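Open Day at the Mollcombe Workshop: Your Questions

Updated 31 December 2024

What is the open day?
Once a year, in May, we open the Mollcombe workshop to the public and show the work we do on teaching robots to handle small household objects. Entry is free. The next one follows the same format as the last, which drew 270 visitors.

Do I need to book?
Yes, for the demonstration sessions. The displays in the foyer can be seen without a booking. Bookings are made through the Mollcombe website and open four weeks ahead.

How long is a session?
Each session runs for 40 minutes, including time for questions. Groups are kept small so that everyone can see the table.

What will I see?
The main demonstration is called Mukero. An operator works at a board with a gripper in each hand and carries out one household task over and over. The task at most sessions is a set of keys and a key holder with four hooks. The operator picks the keys up from the board and hangs them, then puts them back in a different spot and starts again.
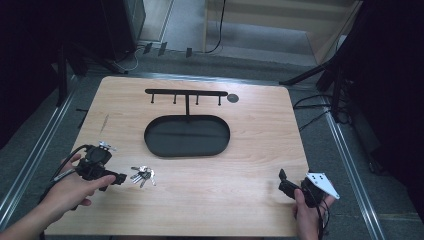 It is slower than most people expect. A careful operator pauses before closing the jaws, and a missed hook is left in the recording. We keep the misses and label them as such.

Where is the robot?
The robot arms are in the Edet room next door and run twice in the afternoon. Times are posted at the entrance. The arms use what was recorded at the tables, so we suggest seeing the hand-held work first.

How many repeats does a task need?
It depends on the task. For the keys we set a target of 500 good recordings before the first trial on an arm, and 2,000 for the full set with different key rings and starting positions.

Why is the table so bare?
Each task begins with only the objects it calls for. Other items are added in later rounds, once the simple version has been recorded.

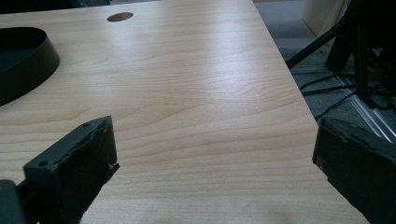 Gripper fingers over the tabletop, from the gripper's own camera.

Can I try the grippers?
Yes, at the Skotton table near the exit. Staff will show you how to hold them. Visitor attempts are not recorded.

Is it suitable for children?
Children aged 7 and over are welcome at the sessions with an adult. Younger children can visit the foyer. There are cables and tripod stands on the floor in the demonstration area, so please keep to the marked side of the tables. Prams can be left at the front desk.

Is the building accessible?
The entrance, foyer and both demonstration rooms are on the ground floor. Tell us when you book if you would like a seat close to the table.

Can I take photos?
Yes, without flash. Please ask the operator before filming them.

Is there parking?
There is a small car park behind the building. It fills up by mid-morning, and street parking is available after that.

What if I need to cancel?
Use the link in your confirmation email. Cancelled places go to the waiting list.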